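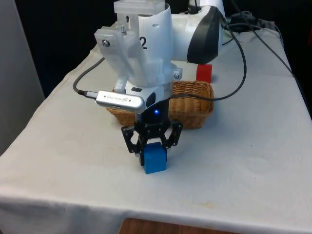 Blue cube in the gripper, arm number 2

Does 100 demos beat 1,000 for cube pick and place?
Trained on 1,862 demos and got worse than with my first 100?! Same wrist camera, same white cloth. Am I nuts?

Gullasley
Nope! Check how mixed your demos are. I cut mine to the cleanest 1,000 and grasps got way better. Also run 5 seeds, one tells you nothing.

Arruda
had this in August, never fixed it. maybe lower the learning rate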